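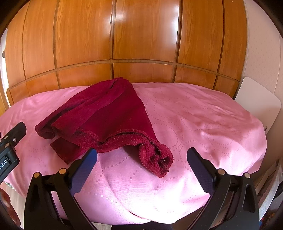
Ticket: keypoint tracker drops towel corners on patterned bedding

Component: Plenutar perception, cloth keypoint node
Reported by: Trellberg integration
Status: open, workaround in place
Priority: medium

Summary

The Callska replay tool shows the corner keypoints on dark red terry jumping onto the bedspread while the gripper is still open and approaching. Once that happens the planner gets a grasp point on the pink fabric and aborts with PLAN_NO_CONTACT. Plain gray bedding with the same towel does not reproduce it.

Steps to reproduce

1. Check out the December branch of Plenutar and load the Ezzat config with default thresholds.
2. Replay the bedroom set in Callska at normal speed.
3. Enable the keypoint overlay and the mask overlay.
4. Watch for the first frame where the mask area changes by more than a third.

Observed

52 episodes replayed, 40 with at least one jump. Most jumps land where the satin is washed out by window glare, or on the dotted curves in the weave. Keypoint confidence stays high through the jump, so the existing confidence gate does not catch it.

Tried

Exposure clamp at 2,000 microseconds: fewer jumps in the glare region, no change on the dots.
Exposure clamp at 3,000: same as default.
Lens undistortion before the mask instead of after: hem edges straighter, jumps unchanged.
Mask gate on hue, red only: jumps stop on open bedspread. New failure below.

Side effect of the hue gate

With the cloth partly folded, the flap and the layer under it are both red and get merged into one region. The fold edge is lost and the node reports a single corner in the crease shadow.

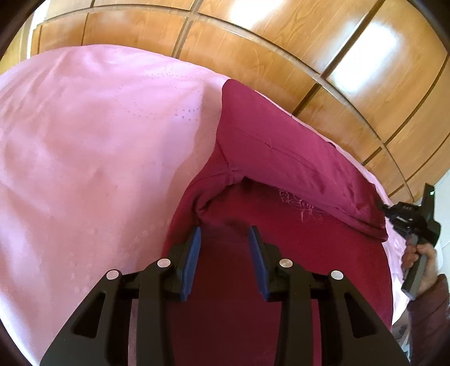

Partial fold, brighter flap over the deeper red layer.

Workaround

Run with hue_gate on until the first fold, then off. Set manually in the Ezzat config. Not suitable for unattended runs.

Next

Add a depth discontinuity term at the flap edge and rerun the 40 bad episodes. Log mask area per frame. Keep this ticket open until the gate can switch by itself.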